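Setoleo Opens Its Stevetport Workshop for a Day of Hands-On Robot Teaching

STEVETPORT, Jun 25, 2026 - Setoleo welcomed 103 visitors to its Stevetport workshop for an open day built around one homely subject: clothes hangers, and how a person shows a machine to handle them.

Visitors came in small groups and stood close to the table while staff worked with hand-held grippers.
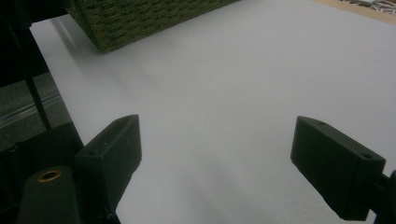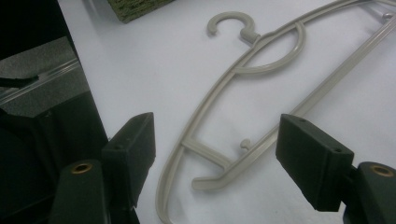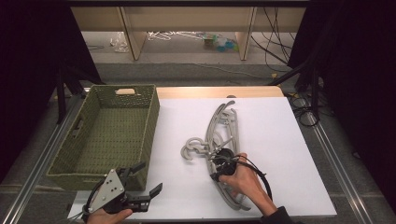
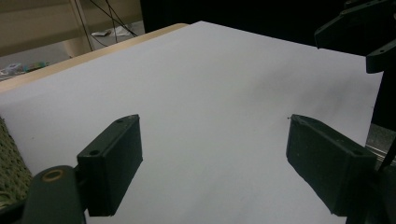
Hand-held grippers at the demonstration table, Setoleo open day, Stevetport.

"People expected something from the movies, and then they spent twenty minutes leaning in over a pile of hangers!" said Kelly Andrade, who runs the workshop. "I loved that. They asked great questions, and the kids asked the hardest ones."

Hangers are a favorite at Setoleo. They hook into each other, they slide, and the thin bars leave little to grab. Teaching sessions on them began in February under a project called Giltemen, and the team has now recorded 2000 short runs with nine operators.

Everaldo Rocha led the demonstrations and explained how each run is stored and reviewed. He also talked about the bad ones. A dropped hanger stays in the collection with a note beside it, and visitors wanted to hear plenty about those (one group stayed through the coffee break to keep asking).

"You learn to slow your hands down," Rocha said. "My first week I rushed everything. Now I can do a whole afternoon and enjoy it."

The day also included a talk on setting up a work table and a question hour with the Trương group, which is planning similar sessions on kitchen items. Students from 11 area schools took part.

Setoleo plans to hold another open day at the workshop next year. Schools and clubs that would like a visit before then can write to the front desk in Stevetport and ask for Kelly Andrade.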